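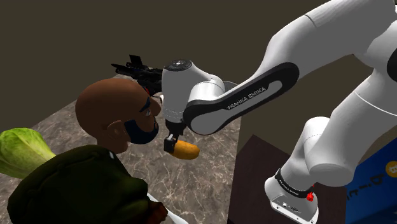 Fig. 1. Simulated robot arm holding a yellow item in its gripper.

Residential Wiring I: Handout 4, Branch Circuits
Posted in April by the Joubert course desk

Match the breaker to the wire. Copper in 14 gauge goes on a 15-amp breaker, and 12 gauge can go on 20. Don't mix the two on a 20-amp circuit.

Box fill: count each hot and neutral entering the box. All the grounds together count as one, up to four. A receptacle counts as two.

Before Sunday's lab at Grutside, work out the load for a 300-watt freezer and a 1,200-watt toaster on one 120-volt circuit. Write down amps, breaker size and wire gauge. Bring your tester.

Get our newsletter. This site uses cookies. [Accept]

© Flundbridge Trade School | Contact | Back to top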